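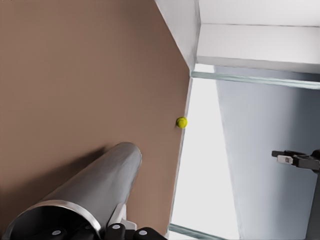 Nosano Two-Arm Chore Bench

Made by Itero. Sold and supported in North America by Björklund.

Folks write to us every week to ask whether a robot can do their chores yet, and we always enjoy answering, although the answer runs a little longer than most people hoped. Some of them, yes, on a good day, if you set things out kindly. The Nosano is the bench we sell to people who would like to find out for themselves which ones: schools, small repair shops, packing rooms, and a good number of patient tinkerers with a spare corner and an understanding family.

What you get is a pair of arms over one wide tabletop, each with its own two-finger gripper, along with the full simulated bench, so you can try a chore on your computer before you try it on your crockery. We're very fond of the simulated bench! It comes with a starter library of 40 chores, and the one we suggest for your first afternoon is putting tennis balls back in a can. It sounds like nothing at all. You have done it a hundred times while talking to somebody and looking for your car keys.

For a machine it is a proper little job. A ball rolls if you nudge it. The can is tall and shiny, and shiny things are hard on cameras, with bright streaks sliding along the metal whenever the view changes. And then the mouth of the can is hardly bigger than the ball, so one arm has to hold the can nice and steady while the other comes over the top and lets go in just the right place.
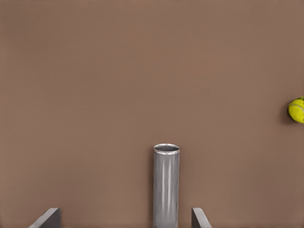 Gøran Haugland, who looks after the chore library at Itero, keeps a running tally of this task with the stock settings. In his February set the bench was given 211 balls to put away and got 94 of them into the can without help. We print that figure because we'd want to see it if we were the ones buying. It's a fair bit better than the year before, and you would still be quicker doing it yourself (so would your eight-year-old).

Where the bench does well today
Picking up firm things of a known size. Moving parts from one spot to another. Sorting by color. Holding something still while a person works on it, which our shop customers tell us they use more than anything else.

Where it still struggles
Anything floppy, so laundry is a long way off, and we're sorry, we know that's the one you wanted. Clear glass. Piles, where one thing is resting on three others. Lids that need a push and a twist at the same time.

Hinata Takeda runs the beginner classes at our Skarnard showroom, and her advice is to pick one chore and stay with it for a whole month. Change where the things are placed, change how many you put out, leave the can lying on its side one morning and see what happens. People who hop from chore to chore tend to get discouraged, and people who stick with one come back with the most wonderful stories.

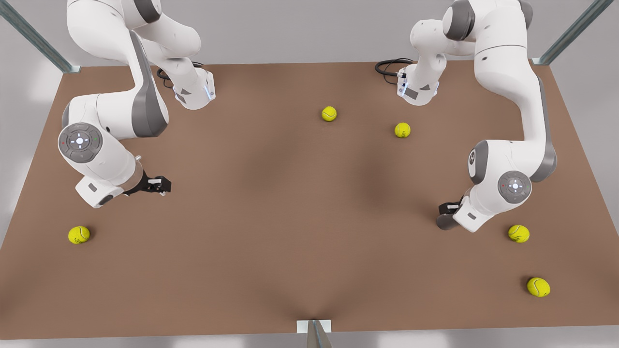 The simulated Nosano bench with five tennis balls on the table and both grippers empty.

In the box
Two arms with grippers and power leads
Tabletop and metal frame
Simulated bench, with the starter library
Printed setup guide (please do read the part about clamps)
Six tennis balls and one metal can

Price and delivery
The bench rents for $1,553 a month, with delivery and a first setup visit included. You can end the rental after any full month, and if you decide to buy, your first two payments come off the price. It needs a level floor, an ordinary wall outlet and enough space for a grown person to walk all the way around.

Replacement finger pads are sold in pairs. Order a spare set with your bench if you plan to work with metal parts, as they do wear.

Questions are always welcome at the Björklund service desk, mornings until noon.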